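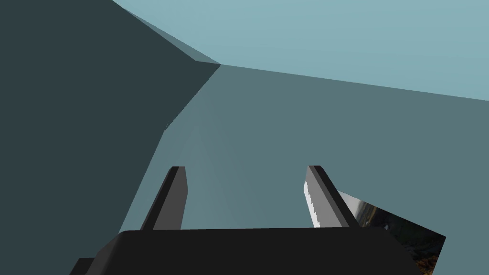 Quand j'ai demandé à Rokeya Kanagaratnam combien de fois elle avait refermé une pince dans le vide cette année, elle a éclaté de rire. « Un soir, j'ai attrapé ma tasse de thé en essayant d'appuyer sur une gâchette imaginaire. C'est là que j'ai pris des vacances ! »

Rokeya travaille chez Janar, où elle montre des gestes à des robots. Elle prend deux manettes, elle guide le bras, on enregistre, et un modèle essaie ensuite de refaire pareil. J'avais très envie de comprendre à quoi ressemblent ses journées, alors on s'est parlé pendant presque toute une matinée (merci à elle, et pardon pour mon micro).

Une bonne partie du travail se fait en simulation, dans un logiciel maison baptisé Fladix. Moi, je m'attendais à un décor de jeu vidéo. Eh bien non : vu de la pince, ce sont de grands aplats gris-bleu, deux doigts sombres au-dessus d'une base noire, et c'est à peu près tout. « Les gens sont déçus quand je leur montre, m'a-t-elle dit. Mais au bout d'une semaine, tu ne regardes plus les couleurs. Tu regardes l'écart entre les doigts, tout le temps. »

Et le plus dur, alors ? Je pensais à la précision, elle m'a répondu : l'hésitation. « Si j'hésite, le robot apprend à hésiter. Au début, je m'arrêtais toujours juste avant de saisir, pour vérifier. Le modèle s'est mis à faire la même pause, au même endroit. J'avais l'impression de me voir de dos, c'était très gênant. »

Pour la dernière tâche, ranger des blocs contre une paroi, elle a enregistré 253 démonstrations. L'équipe en visait 2000, en comptant celles de son collègue Krum Yordanov. Je lui ai demandé si on reconnaissait la main de chacun. « Tout de suite ! Krum arrive toujours par la gauche, très vite, et il freine à la fin. Moi, je descends tout droit. Le modèle a un peu de mal quand on mélange, il part comme Krum et il finit comme moi. »

Elle a aussi essayé l'autre méthode, celle où l'on attrape carrément le bras réel pour le promener soi-même. Elle l'aime beaucoup — surtout pour les tâches où il faut pousser — parce qu'on sent l'effort dans le poignet. « Avec les manettes, je ne sens rien quand je touche. Je dois deviner le contact à l'image, et dans Fladix il arrive qu'un doigt passe à travers un objet sans prévenir. Je recommence, évidemment. »

Que fait-on des essais ratés ? Là, on a bavardé longtemps. Elle jetait tout, autrefois. Maintenant, elle garde ceux où elle se rattrape : un bloc mal pris, reposé, repris un peu plus bas. « Si tu ne montres que des gestes parfaits, le robot ne sait plus quoi faire dès qu'il est décalé de deux centimètres. »

Avant de raccrocher, j'ai voulu savoir ce qu'elle enseignerait si on lui laissait le choix. Elle a réfléchi un bon moment. « Plier un drap-housse. Mais il faudrait d'abord que quelqu'un me montre, à moi. »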